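**Thread: Jersey vs. percale fitted sheets - who's converted?**

**marlowe_knits** wrote:

OK I have to gush for a minute. I switched to a jersey fitted sheet in January after a lifetime of crisp cotton and I am never going back! It feels like sleeping on your favorite T-shirt. Mine is the Tavura one in charcoal, deep pocket, and it has been through the wash every week since without a single pill.

So who else is on team jersey? And what are you putting on top of it? I've got a linen duvet cover and the mix of textures is so good, but my partner says it looks like two different beds.

---

**saltbox77** wrote:

Percale until I die, sorry. I sleep hot and jersey clings to me like a wet swimsuit. I had a set from Fultwood for one summer and gave it to my niece. She loves it, so I guess it found its people.

Glad you're happy with yours though! There's nothing like the first night on sheets you love.

---

**quiltbarn** wrote:

> my partner says it looks like two different beds

Your partner is wrong, mixed textures are the whole fun of it :)

I have jersey on in winter and percale from spring on. The changeover is one of my favorite chores of the year. Windows open, everything off, mattress vacuumed, the works.

One thing on thread count, before anybody gets there: ignore it. My best percale is 200 and it's lovely. I once paid too much for a 700 sateen set and it felt heavy and kind of greasy. It lives in the dog's closet now.

---

**dovetail_dan** wrote:

Thread count isn't *nothing*. 200 is fine if the cotton is good, but I've had 200s that felt like a paper tablecloth. I'd still take a decent sateen over either of those. Ours has had years of use and it drapes so nicely.

---

**quiltbarn** wrote:

Fair, I should have said ignore it above 200. Below that you're on your own. And I'll try sateen again if somebody can point me to one that breathes.

---

**saltbox77** wrote:

The Salcedo sateen is lighter than most. My sister has it in the guest room and I slept fine, and I'm the fussiest sleeper in the family. She got it on sale, so no idea what it goes for now.

---

**marlowe_knits** wrote:

Adding Salcedo to the list! My list is getting out of hand.

New question while I have you all. Does anyone iron their fitted sheet? My mother-in-law does and her beds look like a hotel brochure. I can't face it.

---

**peg_and_line** wrote:

Iron a fitted sheet?? Life is short. I hang mine on the line, give it a good snap, and put it straight on the bed the same day. What's left in the way of creases is fine by me. I like a bed that looks like a person sleeps in it.

Here's what I do, in order:

1. Start with the corners at the head and get them all the way under. If those two aren't deep enough, no amount of tugging at the foot will save you.
2. Do the foot corners next, on the diagonal from whichever head corner feels tightest.
3. Smooth from the middle out with your forearms. Gray shows every fold in daylight, so if yours is gray like mine, learn to love a few ripples up by the headboard. 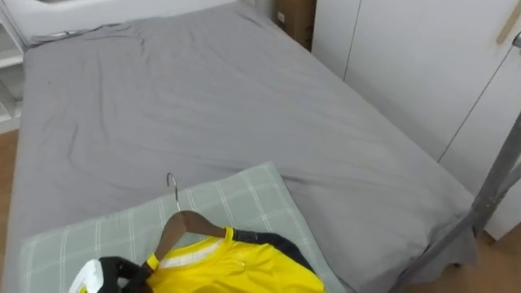 4. Tuck whatever's hanging down the side, or leave it if the quilt covers it. Mine stays out half the time.

---

**dovetail_dan** wrote:

Good list, but I do foot first, always. The head end gets all the pulling from pillows and people sitting up to read, so I want the slack to end up down by the feet. Also I do iron the top foot of the flat sheet where it folds over. Takes 2 minutes and the whole bed looks finished.

---

**peg_and_line** wrote:

Foot first! I'll try it next wash day and report back, but I have my doubts.

I like that color against a white headboard so much that I've bought a second one for when the first is on the line. Very happy with it.

---

**marlowe_knits** wrote:

Oh, the gray with the white is so calm! I'm going to stop feeling bad about my creases.

Has anyone tried the Sillilton flannel, by the way? It's 210 gsm, which sounds heavy to me, but the reviews for cold bedrooms are glowing.

---

**quiltbarn** wrote:

Have it, adore it, but wash it twice before you sleep on it or you'll be wearing the fuzz. And size up if your mattress is thick. Mine shrank enough that one corner pops off every few nights.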